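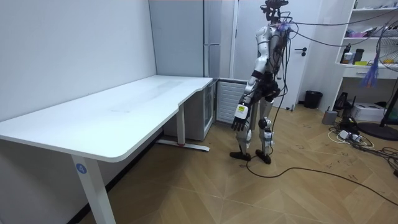 Frequently asked questions on the use and care of corner desks in the small workrooms at Warnorport. The answers apply to all users of the Durmont building, including staff from the Drovudville site who work there temporarily. They replace the guidance sheet previously kept in each room.

## Bookings and allocation

### Who may use a corner desk?

Any member of staff or registered visitor whose work requires more surface than a standard straight desk provides. Requests are made through the Furniture and Rooms Office and need the approval of the applicant's head of section. Visitors should ask their host to apply on their behalf.

### How many corner desks are there?

There are 78 on the Durmont inventory. The figure includes desks in storage and those awaiting repair, so the number available at any given time is lower. The office can say what is free but does not hold desks in reserve for requests that have not been approved.

### What do the numbered stickers mean?

The small round sticker on a desk leg carries a number in white on blue. It is the position number of that desk on the floor plan. It is not the inventory number, which is recorded separately by the office. Please quote the position number and the room when reporting a fault. Stickers must be left in place, including when a desk is moved for cleaning. A missing or unreadable sticker will be replaced on request.

### May I choose which way round the desk is fitted?

Left-hand and right-hand layouts are both possible in most rooms. The choice is made when the room is set up and depends on the position of the door, the sockets and any shelving. Changes after that date are treated as a room alteration and go to Seija Halonen for approval.

## Moving and arranging

### May I move the desk myself?

No. The two sections of the top are joined, and lifting one end places a strain on the joint. Pushing a desk across the floor may also mark the boards. Moves within a room are carried out by the porters, normally within 4 working days of the request.

### How close to the wall should the desk stand?

A narrow gap should be left between the back edge of the top and the wall, wide enough for a plug lead to pass without being pinched. Desks which have drifted against the wall should be reported in the same way as a fault.

### How much of the floor must be kept clear?

The route from the door to the desk must be open at all times, as must the area beneath both sections of the top. Leg room is not storage space. Boxes and spare chairs found under a desk will be taken to the ground-floor store, where they may be collected from 9 in the morning.

### Are there rules on cables?

Cables which cross a walkway should be covered or re-routed before the room is used by others. Extension leads may be no longer than 3,000 millimetres and may not be joined end to end. Covers are available from the office without charge. Cables should not be wound round the desk legs or taped to the underside of the top.

### May I attach a screen arm, lamp or shelf?

Clamped fittings are allowed on the straight edges only. The inside curve, where the two sections meet, does not give a clamp enough flat surface to hold, and fittings placed there have worked loose in the past. Screws, adhesive hooks and double-sided tape are not allowed on any part of the desk. Where a fitting is heavier than a single screen, please consult the office first.

## Cleaning and care

### Who cleans the desk?

The cleaning staff wipe any surface that has been left clear. They are instructed not to lift or shift papers and equipment. Users who wish to have the whole top cleaned should clear it before leaving for the evening.

### How should smudges and light marks be removed?

A matt white finish shows finger marks and faint grey rubbing more readily than a dark one. In most cases a soft cloth, warm water and a little washing-up liquid will be enough. Wipe with light, even strokes and dry with a second cloth.

Please do not use:

- scouring powder or cream
- the rough side of a washing-up sponge
- melamine blocks, which polish the finish and leave a shiny patch
- solvents, including nail varnish remover

### What about ink?

Blot fresh ink and do not rub it. If a mark remains after cleaning with soapy water, leave it and report it. Several tops at Zamudio had to be replaced after users tried stronger products of their own.

### May I eat or drink at the desk?

Drinks in lidded cups are accepted. Hot dishes should be taken to the kitchen, as heat may damage the surface even where a mat is used.

## Faults and the end of use

### What should I report?

Please report any movement in the top when it is leaned on, a gap opening at the joint, a chipped edge, or a foot that no longer sits flat on the floor. A desk that rocks should not be levelled with folded card. The porters carry the correct pads.

### Will I be charged for damage?

Ordinary wear is not charged for. Cuts, burns and drilled holes are charged to the section at the cost of repair. Anahera Ormsby reviews each case and will hear from the user before a decision is made.

### In what state should the desk be left?

The top should be bare and wiped, personal fittings removed, and leads unplugged and coiled. A light mark that does not come off with soap and water will not delay the return of the room. Keys are handed in at the front desk.

### When are the desks inspected?

An inspection of all rooms takes place each October. Users need not be present, but rooms must be accessible. Requests for replacement received after the inspection are carried over to the following year unless the desk is unsafe.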